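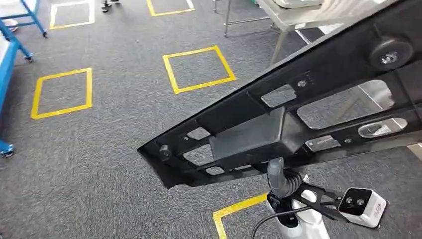

The black panel up on the wrist, two-lens camera alongside, taped squares on the carpet behind.

I went into the gripper trial expecting to be let down, and I'm still not sure I wasn't. We had two candidates for picking up large moulded panels, one from Vurari and one from Tadance, and 259 attempts to share between them before the arm had to go back to its normal work in June.

The Vurari brochure says "any part, any pose". I have read that line on so many brochures that I now take it to mean a smooth box, lying flat. Our panel is all ribs and holes, long at one end and wide at the other, and wherever you take hold of it most of the weight wants to be somewhere else. Good. That's the sort of part people really need moved.

What I can say so far is that both grippers will lift it. Lifting was never my worry. The Vurari holds well if it gets a decent bit of flat surface, and sulks if it lands on a rib. The Tadance is slower and uglier, and I trust it slightly more, mainly when the arm swings round and the narrow end starts to dip.

The camera is another matter. Having it on a bracket at the wrist sounds sensible, and for finding the part it is. Once you've picked the thing up, though, a big matt black shape fills much of the view and the software has to guess at the rest. Mbeki, who make the controller, told us their latest update deals with this. We ran 100 of the attempts on the update and I couldn't see a difference I'd be willing to sign for — the log says slightly better, but the log also counts a panel set down half over the tape as a success.

That brings me to scoring. If the part isn't fully inside the square, I mark it as a miss. Cusard's comparison from last year used "released without dropping", and I think that flatters everybody.

I'd also like to see the cable and sleeve after a few months of this before spending any money. Neither supplier would give me a figure for wear, only a cheerful email each. I've asked again.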